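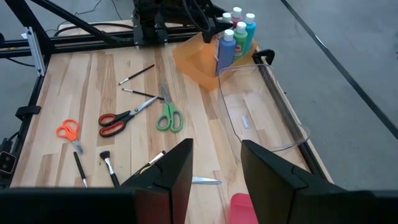
### 4.2 设备预算与采购顺序

编制工位预算时，最容易算清的是机械臂，最难算清的是机械臂以外的一切。我们最初的表格只有 16 行，报价由 Lakolska 提供，格式工整，读来令人安心；到第二版，表格已有 70 行，安心的部分仍是原来那 16 行。新增条目大多单价低廉，审批时却格外引人注意。以图 1 的工位为例，台面上散放着三把剪刀和几支粗细不一的画笔，靠后处的橙色半透明收纳盒里立着白盖颜料瓶，旁边另有一只透明塑料盒。采购系统中没有“整理美术用品”这一科目，上述物品最终归入“办公耗材”，与打印纸同列。黑色铝型材框架则归入“固定资产”，夹在边上的小夹子究竟随框架还是随耗材，财务与我们往来邮件 6 封，未有定论。

图 1　桌面整理任务的工位，腕部相机视角。

据此，我们把支出分为三类：一次性购置（机械臂、框架、台面）、周期性更换（夹爪指片、线缆）以及任务物品。前两类按 Sternitz 的报价单编列，第三类按任务逐项估算，并预留备件。预留比例曾有争议。Matvii Bilyk 主张任务物品一律买双份，理由是同一型号的剪刀隔年往往换了手柄颜色，而模型对此的意见比采购员大得多。我们采纳了这一主张，代价是储物柜须另行申请，柜子属于“家具”，由另一个部门审批。

采购顺序同样值得写入计划。Kushnir 工位先订机械臂，后订台面，设备到货后在箱中存放至次年 2 月，保修期照常计算。Flandcombe 工位把顺序倒了过来，框架与台面先行，机械臂到场即可安装，从立项到首次采集共 74 天，其中等待签字的时间未单独统计，作者认为不统计为宜。

线缆一项需单独说明。两个工位的初版预算均按直线距离估算线长，而线缆要随滑架移动，必须留出弯垂余量。修订后的预算改按最大行程计长，并将理线附件列为必购项。余下的误差主要来自运费，见 4.3 节。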